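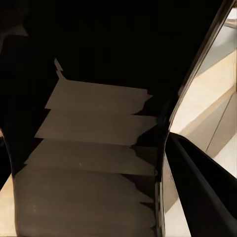 Is the Pendamska kitchen pack worth paying for? For a small team, I doubt it, at £66 a month for a simulated kitchen and one arm.

The sales page promises 1,326 task variations. I tried 13 and most felt like the same job with the cup moved. Constanza Vergara, who teaches with it, tells me the coffee tasks are the strong part. Maybe. I'd want to see the scores carry over to a real worktop first.
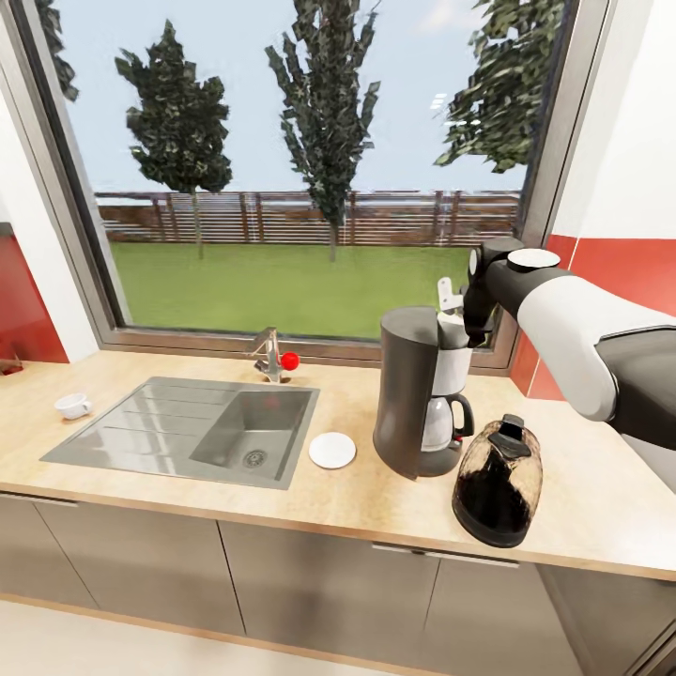
Coffee maker task, gripper on the lid.

I'm cancelling in November.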